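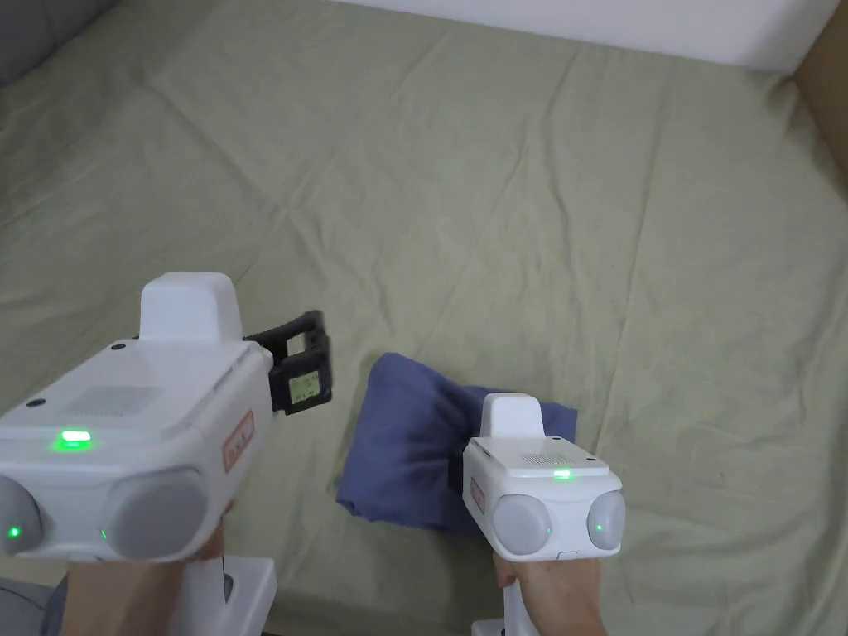 Ovorley Folding Notes

README, last touched in February

What's in here

I fold laundry on the bed. I always have, and a while back I started writing down how each piece went, mostly so I could settle an argument with myself over whether rolling saves any room in a drawer. It grew. There are now 3,009 entries in the main file, one per item per fold, and I've tidied it up enough that other people might get some use out of it.

The bed has a sage-green sheet on it in the pictures. I don't smooth it flat first and I'd ask you not to either if you're sending me your own entries, as a rumpled surface changes how a sleeve lies and I want the notes to match how people really do this at home.

The files

items.csv is the big one. Each row has the item type, the colour in plain words (I put "blue" or "dark blue" and leave it there, please don't send me "midnight"), the fold used, and a short comment.

folds.txt explains the fold names. Pillier is the one where you bring both sides to the middle, then halve it from the bottom. Lanz is thirds, lengthwise, then rolled. Senel is the lazy one: in half, in half again, done. I made the names up when I was tired and now I'm stuck with them!

redo.csv lists the 282 items I had to shake out and start again, with a guess at why. Most of the guesses say "collar".

How I do a piece

I drop it on the sheet however it lands, find a corner or a shoulder, lift it a bit and let the rest hang so I can see which way round it is. Then it goes down again and I pull the far edge straight before I touch the near one. If it's a shirt I do the buttons at the top and the middle and skip the others (sorry, shirt people). 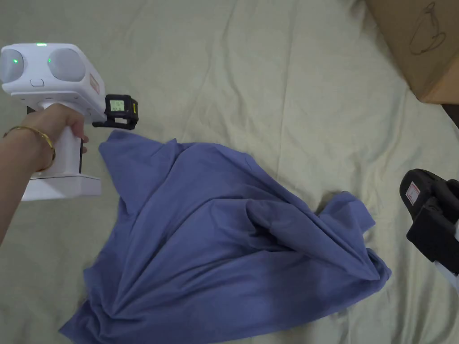

Soft, thin fabrics are the ones that bunch up when you pinch them, and I find a wide pinch near the seam works far better than grabbing the very tip. Heavier cotton doesn't care much where you hold it. Towels I've left out completely, they'd have swamped everything else.

What the numbers look like

Pillier has 953 rows, which surprised me, as I'd have sworn I was a Senel person through and through. Lanz is mostly T-shirts and pyjama bottoms. The first 300 rows are a bit rough: I hadn't settled on the item names yet, so you'll find "top", "jumper" and "woolly thing" used for much the same garment. I've thought about going back over them and I keep not doing it.

Things to watch out for

It's one household and one bed, so there are loads of dark colours and hardly any skirts. Fitted sheets are marked "other" in the fold column. Comments are in my own shorthand: "sl" is sleeve, "ins" is inside out, and "ugh" means what you'd think.

Using it

Do what you like with it, a mention of Ovorley Folding Notes would be nice. If you spot a row that makes no sense, send me the row number and what you think it should say, and I'll fix it next time I've got the files open.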